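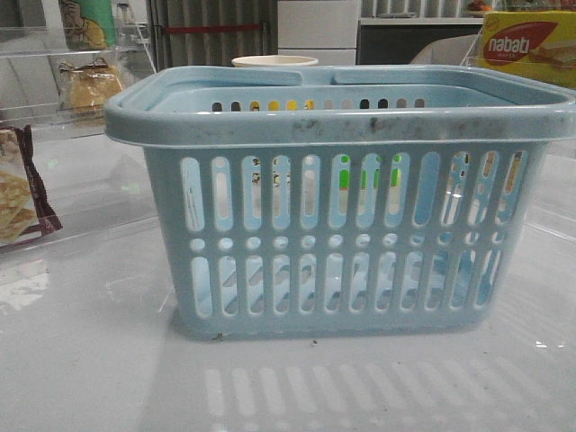
Item 2: basket on the white tabletop, handles folded down.

Minutes, Nov 19, 2021
Review of the Gustuvden packing kit offered by Walley

The supplier's price of 4,000 per station was noted. The trial at Prado will cover 24 items and 300 cycles. Members asked that scuffed baskets be included.

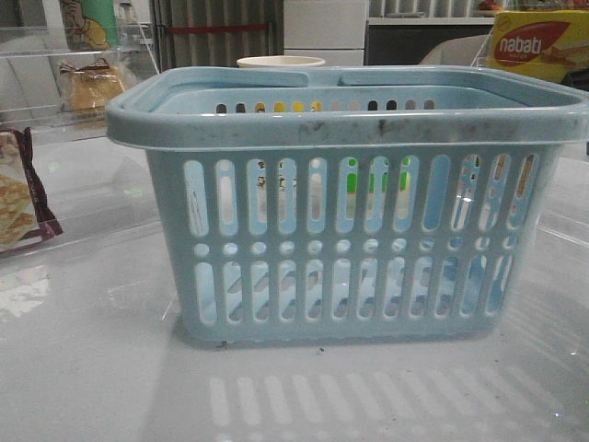
Item 3: basket rim with dark smudges.

Agreed: cleaning terms to be requested in writing. Decision deferred to February.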